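Walkthrough notes, Bovdale costume store and sewing room
December 22, 2023
Walked by me (Philomena Annan), with Kwaku Kwofie holding the ladder and the flashlight

Hi all! I did the end-of-year safety walk before we lock up for the break, and I've put my comments under each line so you don't have to chase me for them. Last one was in September, so if I say "still," that's what I'm comparing with.

**Doors and ways out**

- [x] Main door opens fully
- [x] Exit sign lit
- [ ] Back corridor clear

The corridor is *still* where hat boxes go to retire. Kwaku walked it with the lights off and hit his shin twice. Please, please move them before the January fittings. Anything left there goes up to the loft and you can climb for it yourself.

**Fire stuff**

- [x] Extinguisher by the cutting table, gauge in the green
- [x] Extinguisher by the dye sink, tag in date
- [ ] Smoke alarm, rail room

The rail room alarm did beep when I pressed it, but it was a pretty sad beep. New battery is on my list. Also, there are 288 garments on those rails now and the top row is hung so high it's nearly touching the light fitting. I've marked the gap I want with yellow tape. Nothing above the tape!

**Irons and steamers**

- [x] Cords, no cracks or scorch marks
- [x] Heat mats present
- [ ] Auto shutoff works

Two irons passed. The old Onishi did not shut itself off, and I stood there with a timer and a cup of tea for 28 minutes to be fair to it. It's unplugged with a red tag on the handle. Anoma, I know you love that iron (I do too, it presses a pleat like nothing else), but no.

**Needles, pins and blades**

- [x] Sharps jar not overfull
- [x] Rotary cutters closed and in the drawer
- [ ] Floor checked with magnet

The magnet came up looking like a hedgehog. Run it along the floor at the end of each session, and go under the pedals, where I got most of mine. Check fabric for pins before you fold or file it, too. Run the flat of your hand near the edges slowly, or hold the piece up and look.

Fabric pieces and sorting:

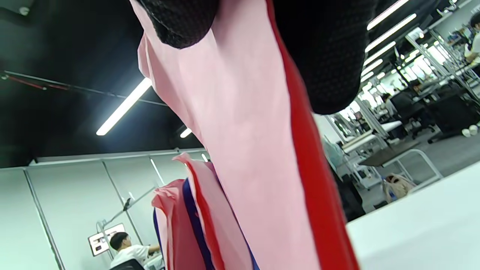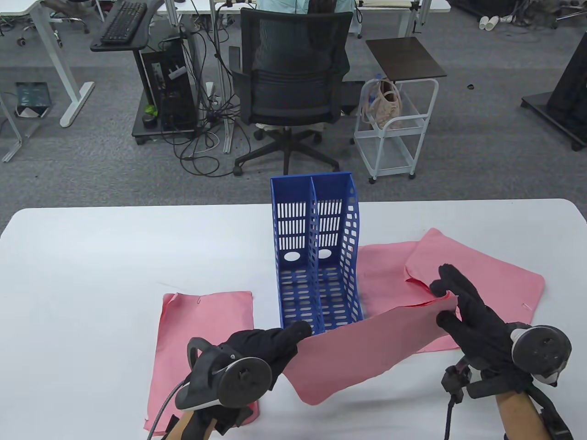
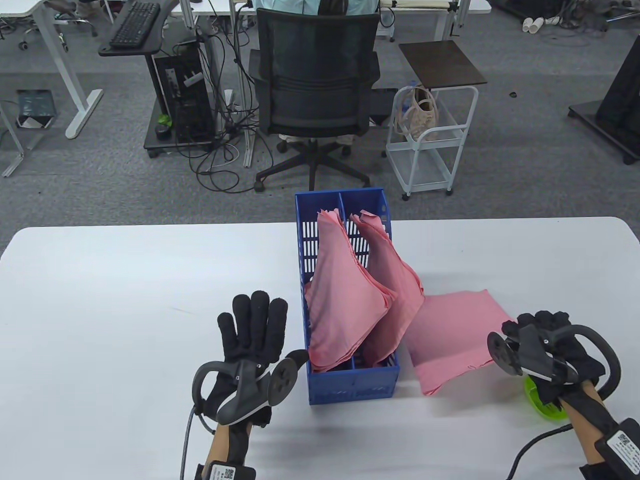
**Shelves and ladder**

- [x] Ladder feet have rubber on them
- [x] Shelf brackets tight, north wall
- [ ] Shelf brackets tight, window wall

The window wall brackets wiggle. Þórey Bisgaard has a drill and says she can get to it the first week back. Until then I've taken the bolts of Zumach wool down off the top shelf and stood them in the corner, and yes, they look awful there. Heavy things live at waist height from now on, and the ladder is for light boxes only.

**Dye corner**

- [x] Gloves and goggles on hook
- [x] Labels on all tubs
- [x] Drain running

Nicest surprise of the day! Benedicta Tsikata has relabeled everything in big black letters and even wrote the opening dates on the lids. I have nothing to moan about, so I'll just say thank you, and would you consider doing the button drawers?

**First aid box**

- [ ] Fully stocked

We're out of the small bandages again and the eye wash has expired. I'll restock both. If you take the last of something, write it on the pad inside the lid. The pencil is on a string now, so it should stay put.

I'll walk it again once the brackets are done. Kwaku has the spare key over the break if anybody left a coat.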